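Home Projects Gallery Workshop notes Contact

Search this site Go

Looking after the arm at Zurville
By Nawal Ait Ali, January

The gripper on our table arm had started to close a little off centre, so Reda Abou Zeid and I gave it a morning. We took the fingers off, cleaned the pivots and put everything back with fresh screws. Brahim Mansour then ran 44 test grips on a block and wrote down each one.
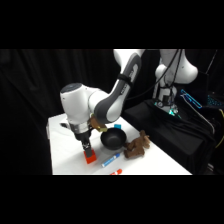
Fingers closed on the red block, with the black bowl next to it.

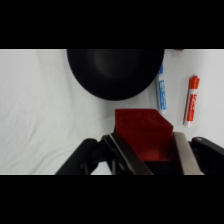

The same job from the wrist camera. The two markers are to the right of the bowl.

Of the 44 grips, 42 were good. The other two slipped on one corner, and Reda put that down to the left finger, which we have since turned by a hair. The wrist camera was set again after the screws went in, as it always needs doing. We check the pivots every 10 days now. Spare fingers are in the Brokex drawer, and Khoa Trịnh has the key.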